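October, gripper notes, 4:10 pm

Second go at the jaw that Usa printed over the weekend. She says the new pad stops the slipping. I say we changed the pad and the screws at the same time and can't tell which one did it. Swapped the old screws back in to find out. Jaw closes square, opens a little lazy on the right side. Filed the slot, tried again, still lazy.

Also not sold on the Pirkari spring. The listing claims 3,000 cycles and doesn't say at what load. I'd like to see 250 out of it on our bench before we buy more.

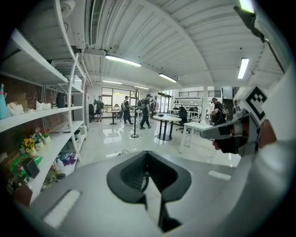
**Lemora Workshop / Build Group**

The marker on the finger stays put for now. Babatunde wants it moved further down so the tracking is steadier near full close. Maybe. The jitter he showed me was on a log of 1,908 samples, and 19 of them were bad, all in one clump. Looks to me more like one knock than a marker problem. Asked him to rerun it before anybody peels anything off — those stickers don't go back on straight.

Holding the jaw from underneath with my fingertips, I can feel play at the pin. Not much, but I don't believe the software is going to fix it, whatever Odinel's forum says.

To do:

- measure the pin, then the hole, and write both down this time
- one spring test, old screws, new pad
- same test, new screws, old pad
- ask Usa what infill she used

If the lazy side is still there after that, I'm reprinting the jaw in the old shape.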